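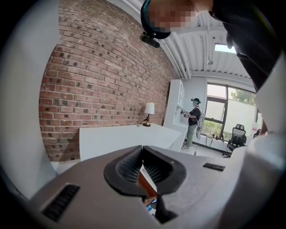

Perder la web un martes por la mañana fue, para Rima Aoun, lo que la llevó a contratar un servicio de mantenimiento. Según contó en la sesión informativa de Dinine, su tienda estuvo dos días sin aceptar pedidos por un complemento de pago que llevaba desde noviembre sin actualizarse, y en ese tiempo solo pudo atender a los clientes por teléfono.

Dinine, proveedor de alojamiento web para pequeños negocios, anunció el 13 de marzo de 2020 que dejará de admitir las versiones antiguas de PHP en sus planes compartidos. El cambio afecta a 2.536 sitios, de los cuales 700 usan todavía plantillas o complementos que no funcionarán después de la migración.

La empresa enviará un correo a cada titular con la lista de componentes que debe revisar. Quien no haga nada será trasladado de forma automática al nuevo entorno, aunque Dinine advierte de que en esos casos pueden aparecer páginas en blanco o formularios que no envían los datos.

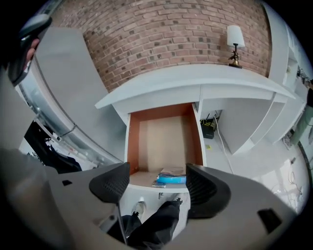

Los clientes que prefieran no ocuparse de la revisión podrán encargarla por 25 euros por sitio. El precio incluye la actualización del gestor de contenidos, la de los complementos gratuitos y una prueba de los formularios de contacto. Las licencias de pago caducadas corren por cuenta del cliente.

Nadine Mansour, responsable de soporte, explicó que la mayoría de los casos se resuelven en menos de una hora. Los más lentos son los de webs hechas a medida, en las que hay que localizar al programador original o reescribir parte del código. «Si la plantilla se llama Orna y es anterior a la versión 2, conviene avisarnos cuanto antes», añadió. Esa plantilla guarda los menús en un formato que el nuevo entorno no lee. 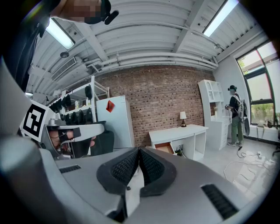
También cambia el panel de control. La pantalla de dominios y la de cuentas de correo pasan a un mismo menú, y desaparece el acceso por FTP sin cifrar. Los usuarios que publiquen con un programa externo tendrán que modificar la configuración de la conexión y volver a introducir la contraseña.

Khalil Chamoun, encargado de la migración, indicó que los sitios se moverán por grupos y siempre de madrugada. Cada titular recibirá la fecha de su grupo con una semana de antelación y podrá aplazarla una sola vez desde el panel.

Los planes con servidor propio quedan fuera del cambio. Las dudas pueden enviarse a través del formulario de soporte, indicando el nombre del dominio en el asunto.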